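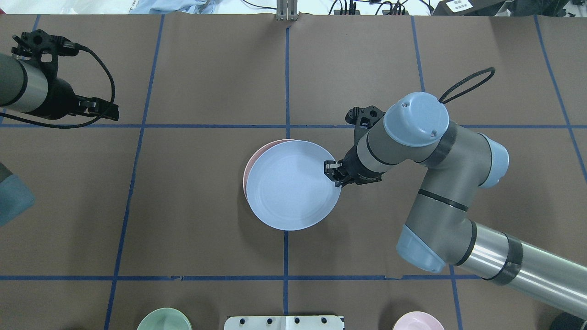
**Figure 2.** The right gripper holding the rim of the light blue plate, with the pink plate under it. Blue tape marks the grid on the table.

### 3.2 Table and grid

The cell was built in a shared workshop in Britivby, where the bench has to be cleared for other users between sessions. We covered the tabletop with brown paper and divided it into rectangles with dark blue tape (Figure 2). The tape lines serve as a reference for the person setting out the dishes. They are not used by the controller, which works only from the camera images and the joint readings.

Each start position is written as a cell or a line crossing, with a short note if the dish sits off center. Zamfir and Joo set the same 22 layouts independently from these notes, and we kept the wording that both of them read the same way. The paper wrinkles under repeated contact and was replaced in July. The new sheet was taped from a cardboard template - measuring every line by hand had taken most of an evening the first time.

### 3.3 Stacked plates

Plates that rest on one another are harder for our setup than single bowls. The upper plate has to be gripped at the rim without dragging the lower one along, and the gap between the two rims depends on how far they are offset. We therefore start the stack with a small offset, so that part of the lower rim is left showing.

We recorded 292 demonstrations of this task. Aguiar ran most of them, and Vörös ran the last 25 after the wrist cables were rerouted. A demonstration was dropped if the lower plate left its starting cell or if the operator let go and gripped again. Both cases are kept in a separate folder and are not part of the training set. Grip force was held at one setting throughout, chosen by hand on the bench with the same plates.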